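# Walking to Flarnwood: my local history project

February 7, 2014

I picked the Flarnwood walk for my project because my gran did it as a girl and still goes on about the blisters. Every April people set off from the chapel at Zurnow and walk 13 miles over the hill to the holy well at Flarnwood, where there's a short service and then a very long tea. I wanted to find out how old the walk is and why people still bother with it.

## What I did

I started in the parish chest, which sounds grand but is a metal cupboard in the vestry. It has the old well books in it, where pilgrims signed their names when they arrived. I went through two of them over half-term and typed the names into a spreadsheet. The first book has 591 names and the second has 919, and my eyes have only just recovered (some of that handwriting is shocking!). After that I talked to nine people who've done the walk, mostly over biscuits.

## What I found

The leaflet in the church porch says the walk is 400 years old. I couldn't back that up. The earliest mention I found was a line in a churchwarden's account for bread and ale "for them that come over from Zurnow", and the page has lost its date. The leaflet might be right, but I wouldn't put money on it.

The well books were much better. In the first one nearly everybody comes from Zurnow or the farms in between. In the second there are people from all over, including a whole coachload from Vekport who signed one after another in the same purple ink. I think the railway closing had something to do with it, as people who'd moved away started coming back by road and made a weekend of it.

One surprise was the Kang stone. It's a lump of rock halfway up the hill where walkers stop and say a prayer for anyone who has died that year. None of the written stuff mentions it at all, yet all nine people I talked to brought it up without me asking. Two of them cried a bit, and I didn't really know what to do, so I put the kettle on.
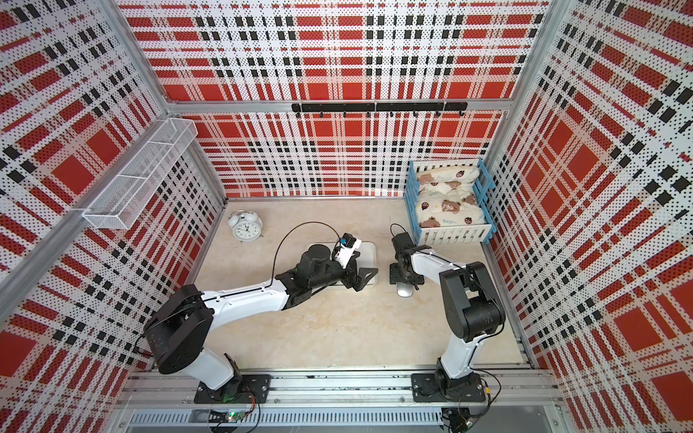
*Fig. 1. Red, white and black plaid panels with a black hook rack.*

## What I'd change

I'd start the interviews earlier and write down the questions first. Mine wandered all over the place, and I've got twenty minutes of tape about somebody's knee. I'd also like to see the third well book, which is meant to be with a family in Vekport, but they haven't answered my letter yet.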